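Hemi Merrick
14 October 2026

OK, thread time. We finished the bottle study last night and I've been grinning at a spreadsheet ever since. It's a small result about how you collect demonstrations for two-arm robots, and I think it's a useful one. 1/

Quick background for people who follow me for the bread. My part of the Wokuvel project teaches a pair of arms to do tabletop chores by imitation. A person drives the arms through the task, we record everything, and a policy learns to map what the cameras see to what the arms should do. 2/

The chore this time is dull on purpose: drink bottles on a table, in whatever pose they happen to be in, some capped and some not. Pick them up, stand them up, match caps to bottles, move on. A four-year-old does this while talking about dinosaurs. 3/

Bottles are mean to robots, though. They roll. They're see-through. They squash when you grip them and then un-squash when you don't want them to. A clear bottle on a pale table is mostly a set of highlights that move when the camera moves. I love them as a test object. 4/

So the question. Say you have a fixed budget of operator hours. Do you spend it on clean, start-to-finish demos? Or do you spend part of it on what we've been calling "mid-mess starts", where the operator takes over with the table already in some awkward state and only has to get out of it? 5/

Our guess going in was that mid-mess starts would help a little with recovery and hurt a little with smoothness. Sadska, the group's older pipeline, used only full demos, and it worked well enough that none of us were in a rush to change it. 6/

Setup: two data sets, same operators, same total recording time. Set A is all full demos. Set B is half full demos and half mid-mess starts. Same network, same training recipe, same everything else. We were fussy about this, because it's so easy to tweak one side without meaning to. 7/

By episode count the two sets look very different, and people always ask, so: Set B has 1,258 episodes in total. Set A has far fewer, because each one is long. Please compare by recording time and not by episode count or you will get the wrong idea (I did, for an entire afternoon). 8/

A word on how the messes get made. The first version was me placing bottles by hand, and I am terrible at being random. Everything I put down ended up at a tasteful angle. Pryor, our little layout script, now draws the poses and I just follow orders. 9/

Pryor picks which bottles, where they go, standing or lying, and whether the cap is on. It also picks a starting pose for each arm, and that mattered more than I expected. In the old data both arms always began from the same tucked position, so the policy had never seen its own grippers hanging over the bottles at step one. 10/
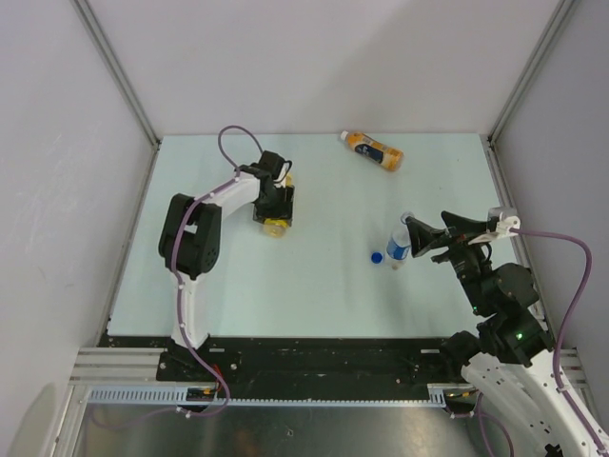
Both grippers in among the bottles. The blue cap is down on the table next to the clear one, and the orange one is lying over at the back.

I really like layouts like this one. The left gripper hides the middle of the yellow bottle, so from this view the policy has to make do with the two ends. The right one has its fingers by an open bottle mouth. There are a lot of reasonable next moves and quite a few bad ones. 11/

Now the numbers. We ran 236 trials per policy on layouts neither one had trained on. Same layouts for both, order shuffled, and the person scoring didn't know which policy was running. A trial counts as a success only if every bottle ends up standing and every loose cap ends up on a bottle. 12/

Set A, full demos only: 59 percent.
Set B, half mid-mess: 65 percent.
Same operator time, same training time. 13/

I know, six points isn't fireworks, and with that many trials the error bars overlap. I would not bet my bike on the overall number. What got me excited is where the difference comes from, so stay with me for a few more posts. 14/

We sorted the failures by type. In the Set A policy the most common one by a long way was what I call the polite freeze. A bottle slips, ends up somewhere odd, and the arms hover near it making tiny adjustments until the clock runs out. It looks like two people trying to let each other through a door. 15/

With Set B the freeze is rare! The policy has seen loads of awkward states as starting points, and it just treats a slipped bottle as one more place to begin. It backs off, comes in from another side, tries again. The first time I watched it do that I yelled loud enough to bring somebody in from the hallway. 16/

Where it gets worse: caps. Set B is clumsier at lining a cap up with a bottle mouth. My best guess is that half of its data got spent on getting out of trouble, and it saw fewer careful endings. Capping is slow and fiddly and wants every example it can get. 17/

So the two effects partly cancel in the headline score. If you leave capping out and only score "all bottles standing", the gap gets wider in favor of Set B. We'll put that split in the write-up with proper intervals. I don't want to toss out a number on here before we've rechecked the scoring sheets. 18/

The other surprise was smoothness. I expected jerky motion from Set B, given that it learned from so many short clips. I couldn't see it, and the joint speed plots for the two policies look like siblings. There's a little hitch right at the start of a run, and then it settles down. 19/

What didn't work: our first try at mid-mess starts, back in September. We cut full demos into pieces and treated the second halves as new episodes. Free data, we thought! It did basically nothing. A tidy demo cut in half gives you a tidy half. The states have to be ones a good operator wouldn't have gotten into. 20/

Also didn't work: letting operators invent their own messes. People are kind. They set up problems they already know how to solve. Once the script took over, the layouts got noticeably nastier and so did the comments in the operator log (my favorite entry is just "why"). 21/

If you want to try this on your own rig, a few practical notes.

Record the layout along with the episode. We skipped it for the first batch and then had no way of asking which kinds of mess were helping.

Vary the arm poses as well as the objects. If I could keep only one change, it would be this one. 22/

Keep the takeovers short. Once operators are out of trouble they want to carry on and finish the whole job, which is very human and eats the budget. We stop the recording when all the bottles in the layout are back in an easy pose.

And swap operators often. Weird layouts are tiring in a way the full demos aren't. 23/

Things I don't know yet. Is half and half a good split? We picked it because it was easy to explain. A quarter might get most of the recovery benefit and leave the capping alone. That's the next run, and the layouts are already drawn. 24/

Does it carry over to things that aren't bottles? Grekora, the cloth-folding side of the project, wants to try it, and I can't guess how that goes. With cloth I'm not even sure what an easy state is. Everything is a mess until it's folded. 25/

And does it still help when you have far more data? It could be that a big enough pile of full demos contains enough accidents to cover this on its own. Very possible. Most of us don't have that pile, so I'm happy with a trick that works on a small one. 26/

Replying to a few questions here so they stay in one place.

"Why not just train on the failures?" We'd like to! You need somebody watching and stepping in at the right moment, and that ties up a person for every run. Scripted messes can be recorded before there's any policy to watch. The two should combine nicely. 27/

"Did you tune anything for Set B?" No. All the settings were picked on Set A and left alone, so if anything they favor the policy that scored lower. 28/

"Do the bottles have anything in them?" It varies, and the layout script doesn't control it yet. Fair criticism. A full bottle and an empty one behave very differently when you nudge them, and I'd like fill level in the layout file before the next run. 29/

"Can we have the layout script?" Yes, once I've taken out the parts that only make sense on our table. It's short and a bit ugly. Writing the readme is going to take longer than the code did. 30/

Failure clips are coming in a separate thread when I've got them labeled. There's one where the left arm stands a bottle up perfectly and the right arm knocks it straight over, four times in a row, and I've watched it more than I should admit. 31/31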